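Looking after an older phone around the house

Posted by Ulises Apaza, 2024-10-25

Most of the phones in our place are hand-me-downs. The one I carry is a Tanguy with a battery that no longer gets through a full day, and there are two more in the kitchen drawer that still do useful jobs. These are the things I do to keep them going. None of it needs special tools and most of it can be done at the kitchen bench.

Cleaning the charging port

If the cable feels spongy when you push it in, or the phone only charges when you hold the plug at an angle, look in the port before you buy a new cable. Pocket lint packs down at the back and stops the plug from seating. Turn the phone off. Use a wooden toothpick, shaved a bit thinner with a craft knife, and work along the edges of the port and then across the back. Don't use a pin or a paper clip. Go slowly, tip the phone so the port faces down, and tap it against your palm. I leave out the canned air, which tends to push the fluff further in.

On a phone with a USB-C port there is a thin tongue in the middle. Keep the toothpick on either side of it and never lever against it.

Cleaning the screen and case

A microfibre cloth, barely damp with plain water, does the screen. Spray nothing straight onto the phone. For greasy marks from cooking, put one drop of dish soap in a cup of water, dip a corner of the cloth, wring it out hard, wipe, then go over it again with a dry part of the cloth.

Silicone cases come off and go in the sink with warm soapy water. Leave them to dry overnight before they go back on. Clear cases that have gone yellow will stay yellow. I have tried bicarb, vinegar and toothpaste, and the only thing that changed was how scratched the case got.

Leather cases should be kept away from the sink. Wipe with a dry cloth and leave it at that.

Where to charge

Heat does more harm to an old battery than anything else you are likely to do to it. Charge on something hard and flat: a bench, a bookshelf, a timber bedside table. Beds, cushions and couches hold the warmth in, and a phone that slides down the side of a seat while it's plugged in can get very hot. Take the case off if the phone feels warm while charging. Keep it off the windowsill, even in April when the sun doesn't feel like much. 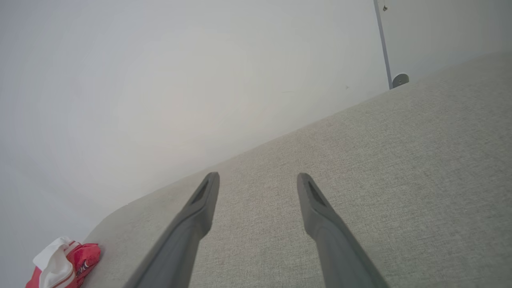

Woven upholstery holds heat. Charge on a hard surface instead.

I try to unplug once the battery is past three-quarters and plug in again before it drops under 30 per cent. Some phones have a setting that stops the charge early by itself. On mine it's under Battery, then Battery Care, then a switch with no explanation beside it. If yours has one, turn it on and forget about it.

If the back of the phone is bulging or the screen is lifting at one edge, stop charging it. Turn it off, don't press on it, and put it somewhere away from anything that burns. Ring your council's waste line or a repair shop and ask how they want it brought in. Don't put it in the household bin or the kerbside recycling.

Freeing up storage

Old phones slow down badly when the storage is nearly full. Before deleting photos, check the messaging apps. When I last looked there were 468 videos sitting in one group chat, most of them forwarded more than once. Open the app's storage page, sort by size and start at the top.

After that I look at:

Downloads folder. Mostly menus, boarding passes and the same PDF four times.
Offline maps and podcasts. These get forgotten after a trip.
Apps not opened in the last few months. Android will list them for you.
The recycle bin in the gallery. Deleted photos stay there for a while and still take up room.

Move the photos you want to keep to a computer by cable. It is quicker than waiting for an upload on a slow connection, and you can see that the files have arrived. Open a few of them on the computer before you delete anything from the phone.

Cables and chargers

Label your cables. A strip of masking tape folded over near the plug, with the room written on it in ballpoint, has cut down on arguments here. Wind cables in loose loops about the size of a saucer and hold them with a bread tag or a bit of velcro. Wrapping them tightly around the charger breaks the wire just behind the plug, where you can't see it.

Throw out any cable with a split jacket. Electrical tape is not a repair. I have had decent service from a plain Skondau cable, the braided one, and poor service from the bundle packs at the checkout. The charger should carry the approval mark for your country. If it buzzes or smells, get rid of it.

Giving the spare one a job

A phone that is too slow for daily use is usually fine for one task. Sign out of your accounts, do a factory reset from the settings menu, and set it up again with only the app you need. Ours do the following.

Kitchen timer and recipe screen. It leans on a plate stand beside the bread bin. I set the screen to stay on for 10 minutes, enough to get through most steps without touching it with floury hands.

Radio in the shed. It's paired with a small Curkavov speaker and has a single streaming app on it. Turn off notifications and automatic app updates or it will chirp all afternoon.

Avoid leaving an old phone plugged in day and night. A cheap mechanical timer on the power point, giving it a couple of hours in the morning, is enough for light use.

Also keep in mind that a phone which no longer gets security updates shouldn't have your banking or main email on it. Radio and recipes are fine.

When it gets wet

Turn it off straight away and leave it off. Take out the SIM tray and wipe everything you can reach. Stand it upright with the port facing down in a room with some air moving through it, and leave it at least two days. Rice doesn't help much and the dust gets in the port. Don't use a hair dryer or the oven. If it went into salt water or soft drink, take it to a repairer.

Small things worth doing

Restart the phone once a week.
Write the phone's IMEI number on a card and keep it with your other papers. Dial *#06# to see it.
Rub a soft dry toothbrush over the speaker holes if calls sound muffled.
Check the screen protector for lifted corners, where grit gets under and scratches the glass.
Turn the brightness down before deciding the battery needs replacing.

A replacement battery fitted by a local shop cost me far less than a new phone. Ask whether the part is original and how long they cover it for. The one in my Kostovness tablet came with a warranty of 7 months, written on the back of the receipt, so I stuck the receipt inside the cover.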